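Workshop > Drive Parts > Lema Gear Plate

Lema Gear Plate: Parts and Layout Gallery

Last updated: 5 February 2021

The Lema plate is a bench exercise in placing small spur gears on fixed pins. It was drawn up at the Orkside workshop as a short task to run before the full Meditz gearbox, where the pins are harder to reach and a gear set down crooked is difficult to see. The plate has no housing and no cover. All of the work is done from above, with the parts lying in the open on a dark board.

This page covers the version now in use. The earlier Zurach plate had its pins on a straight bar and is kept on a separate page. Gears from the two sets are not interchangeable. The Zurach bore is larger, and a Zurach gear will drop onto a Lema pin and then lean. If a gear rocks when pressed at the rim, check which set it came from before checking anything else.

Notes on the plate

The base is a flat white ring with a round hole through the middle. Three short pins stand up from it, spaced evenly around the hole. They are part of the base and are not meant to be removed. A pin that turns or lifts has cracked at the root, and the whole plate should be swapped out. Gluing was tried in November and abandoned, as the adhesive crept up the pin and reduced the clearance.

The pin tops are rounded. This gives a small lead-in, so the gear can be slightly off center when it first touches and will still find the pin. It will not correct a gear that is tilted. A tilted gear catches on the edge of the bore and has to be lifted clear and lowered again. Pushing down on it marks the pin, and a marked pin catches every gear after that.

Notes on the gears

The gears are small silver spur gears with a plain center bore. There is no hub and no keyway, and either face can go down. Burrs left on the face keep the gear from sitting flat against the plate. Run a fingertip across both faces before use and dress any raised edge with a fine stone. Do not stone the teeth.

Gears are wiped and used without grease. Grease on the faces makes them stick to the board, and they then slide when they should lift. Grease in the bore collects dust and has to be cleaned out with a swab. The Meditz gearbox is lubricated and its parts are stored apart for that reason.

Notes on the board

A matte black board goes under the work. It was chosen for contrast, as the white base and the silver gears both get lost against a pale tabletop. A gloss board of the same size was used for a while, but the overhead lights showed in it and the gear teeth were hard to pick out. The matte surface takes streaks from cleaning. These make no difference to the task and can be left.

Layout

Set the plate down on the board with clear space on all sides. The hole should be open to the board underneath, with no scrap or swarf below the ring. Lay the gears around the plate, flat, with enough room to grip each one by the rim. They do not need to be at equal distances and should not be lined up with the pins. A varied layout is preferred, and it should be changed between runs.

Lower each gear square to the pin until the face meets the plate, then release. Order of placement is free. To clear the plate, lift the gears straight up by the rim. Do not tip the plate to empty it, as the gears land on their teeth.

Storage

Plates are stored flat, pins up, in the shallow drawer. The drawer holds 40 gears in a divided tray. Keep 2 spare plates at the bench and return the rest. Replacement plates are printed from the Lema drawing, revision 2. 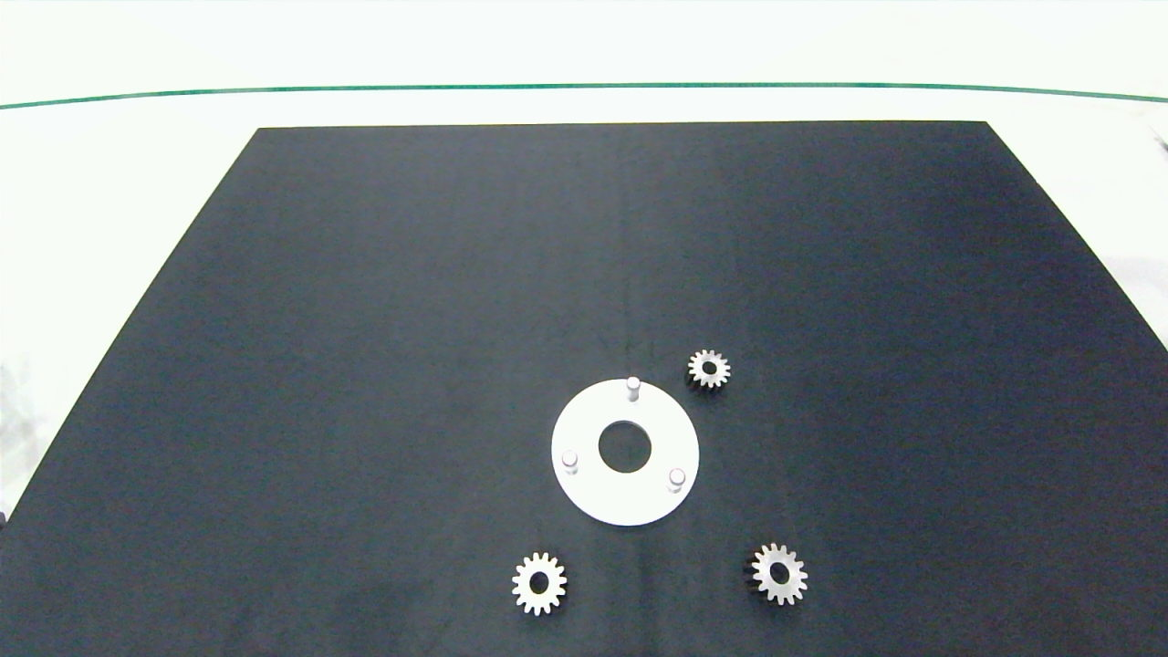
Lema plate on the black board, pins up, with silver spur gears set out around it.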